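The Egg

Clémence Vasseur had two grippers to compare and 30 days to choose one. The first was called Iro. It had two hard fingers with thin rubber on the tips, and it closed like a door. The second was the Vuson, which had three soft fingers filled with air, and it closed slowly, like a person who is not sure about a handshake.

We use cookies to remember your reading preferences. Accept / Manage settings

Her employer, Vashisht, wanted to sell an arm to people who could not use their own hands well. The arm was already good. It could reach a shelf and come back without hitting the lamp. But the hand at the end of it was still an open question, and the director had written to her in December, in one line, that he preferred the Iro for its price.

She tested in the mornings, before the telephones began. She had a list of objects: a spoon, a key, a comb, a glass jar, a lipstick. Each gripper had to lift each object 100 times. The Iro lifted the key very well. It lifted the spoon well. With the lipstick it pressed too hard, and the small controller, a grey Skidix box with a fan, made a sound of complaint and stopped the motor. The Vuson never broke anything, but it let the key fall again and again, and each time she bent down to take it from the floor, and by ten o'clock her back was hurting.

In the evenings she did the other part of the work, which she had not told the director. She wanted to know what a hand does when it is not being tested. So she wore the camera on her forehead, put her own things on the long dark board, and picked them up in any order she liked. Afterwards she watched the recordings and wrote down how the fingers had been placed. She did not write "grasp number four" as the manual advised. She wrote "as one holds a bird" or "as one holds a plate at a wedding". 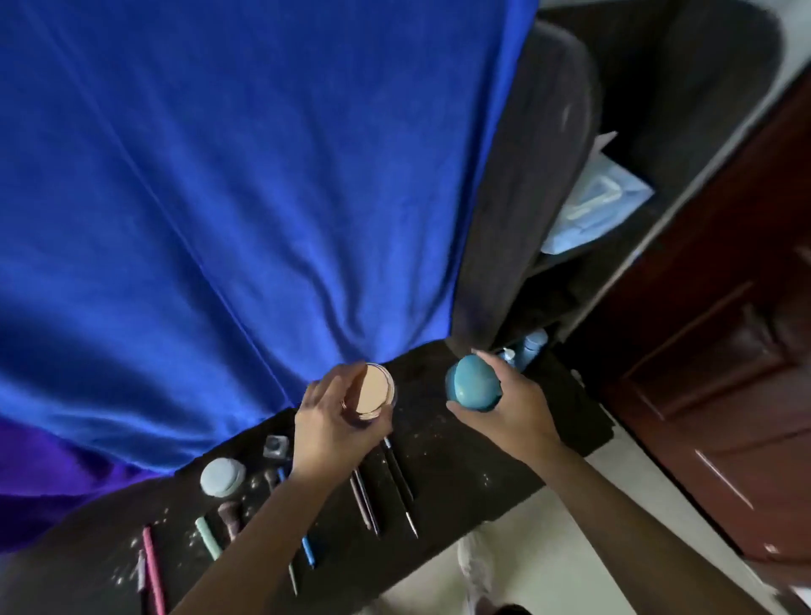 Matthias wrote to her the next morning that a gripper does not need to know about birds, that it needs a force limit and a good table of numbers, and that she would lose her 30 days if she continued like this. He was not unkind. He had read all her notes to the end, and at the bottom he added that the line about the plate was correct, and could she say at what angle.

She measured the angle. Then she went back to the recordings and looked at something she had missed. The two hands did not do the same work. One kept hold of the round container by its rim, and the other held up the teal thing, the egg as she called it in her notes, between the thumb and the fingers. One hand was holding on and the other was showing. She had been trying to find one gripper that could do both.

For a whole day she was angry with herself, and then for another day she was angry with the list, and after that she asked for a second arm.

The director refused. There was one arm in the budget, he said, and one arm in the brochure. She answered that she did not need a good second arm. A short one would be enough, without a wrist, if it could keep a thing from moving. He let her have an old one from the cellar which had been used for 1181 hours and which turned to the left a little when it was cold.

She put the Iro on the old arm and the Vuson on the new one, and connected both to the Skidix. The first day they knocked against each other like two people in a narrow kitchen. She made the old arm wait 300 milliseconds before it moved, and this helped, but it looked strange, as if it was listening.

On the last evening she put the egg on the board, with a jar next to it. The Iro closed on the jar and stayed. The Vuson came down over the egg, touched it, opened again, and came down a second time from the side. She had not programmed the side. She looked in the table of numbers and found it there, in a line with Matthias's initials, and in the column for remarks he had typed: as one holds a bird.

The egg went up a little way above the board. Clémence waited with her own hand open underneath it, and wrote nothing down until the fan had stopped.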